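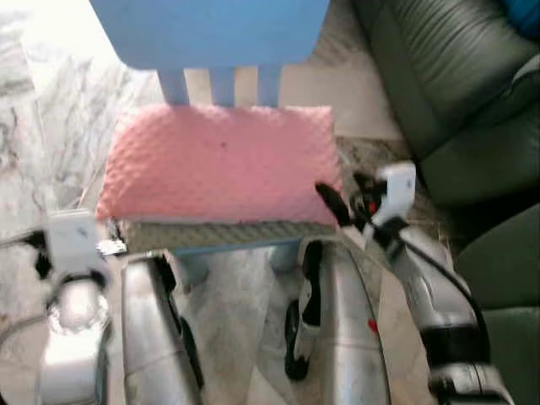 Anahera Tawhiri preguntaba el otro día si se puede dejar el híbrido enchufable conectado toda la noche en un enchufe normal. Se puede, pero antes revisa la toma. Voy rápido que tengo prisa.

Cómo cargar en casa sin sustos

Lo primero, el enchufe. Toma de tierra sí o sí. Nada de alargadores ni regletas, se recalientan.

Segundo: baja la intensidad en el menú del cargador portátil. El mío, un Plolex, trae varios niveles. Empieza por el más bajo, una hora, y toca la clavija. ¿Quema? Desenchufa y llama al electricista.

Tercero, programa la hora. En el coche, menú Carga, Salida. Pones la hora a la que te vas y el solo calcula. Ojo con el cambio de hora, a mi se me quedó mal puesto. 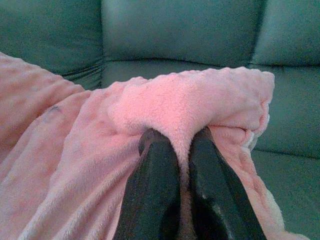

Según Nikau Rakena, en invierno conviene que la carga acabe justo antes de salir, con la batería todavía templada. Probado en diciembre en Praststead: 4 km más de autonomía eléctrica. Algo es algo.

Preclimatizar siempre con el cable puesto. Si no, gastas batería antes de arrancar.

Cable: enrollado flojo, nunca colgando del conector. Tapa cerrada al terminar. Cada 6 o 7 semanas, paño seco por los contactos, con todo desenchufado claro.

Si salta el diferencial dos veces seguidas no insistas. Puede ser el cable o la instalacion, eso ya es cosa del electricista.

Otro día pongo lo del cargador de pared.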